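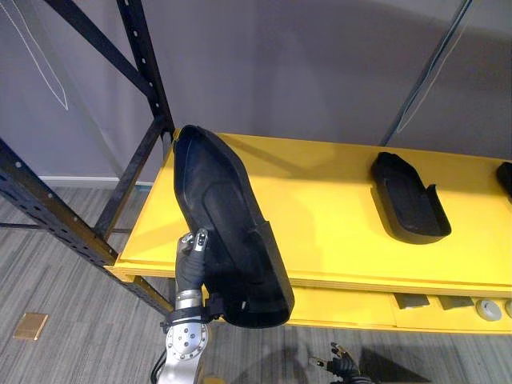

One reader wrote in to ask whether shoes should sit flat on a shelf or go back in their boxes, and said hers had been in a pile by the door since November. I keep mine flat on the shelf. Boxes are fine for a pair you wear twice a year, but for anything else you stop opening them.

I have been sorting out the storage room at the Nollach place. The shelf in there is bright yellow, which I didn't choose but have come to like — black shoes show up on it right away. It cost 1,188 with the delivery, and I put off buying it for almost 4 months.

Dark cloth is the harder part. Knits and plain fabric end up in one heap, and then you can't tell what you have. I pull it apart over the shelf and fold the knits last. 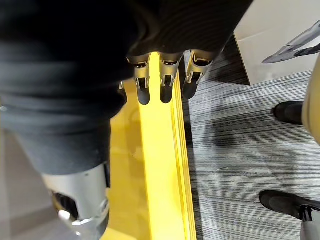

Dark knit and gray cloth over a yellow surface.

The carpet is gray striped and hides dust well, so I vacuum it whether it looks like it needs it or not.

I had planned to keep the floor clear, and for now there is still a box standing on it. It can stay until I know what goes on the lower tier.
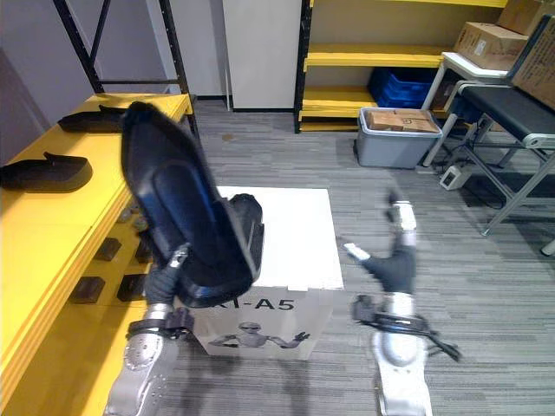 Metal things

Steel gets its own turn. A big basin takes up a lot of space for something you use now and then, and the small flat pieces slide under everything. I put the small ones inside the basin. Scratches don't bother me.

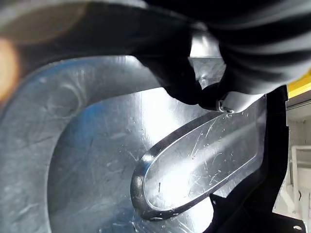 Idar commented that steel should be dried with a towel before it goes away, every time, or the spots never come off. I do that with pans. I'll try it with the basin too.

Next is the closet in the hall.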